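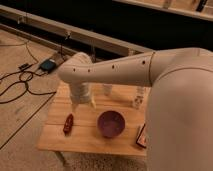
jodasano_kid
Thursday, September 17, 2020
club arm challenge, red thing into the purple bowl. best run so far 14 tries, 2 drops. Gripper comes down a bit right of it. anyone else??

irkley
offset in your calibration. redo it

chuang579
nah. thats grip angle, turn the wrist so the fingers close across the narrow side

irkley
wrist wont fix an offset lol

jodasano_kid
did both, not sure wich one helped

Yee-man Wu
One change at a time please, and write it in the log. Iltport meet is in January.

chuang579
also pick up the cables on the floor

jodasano_kid
ok ok. redoing calibraton first, wrist after

irkley
told u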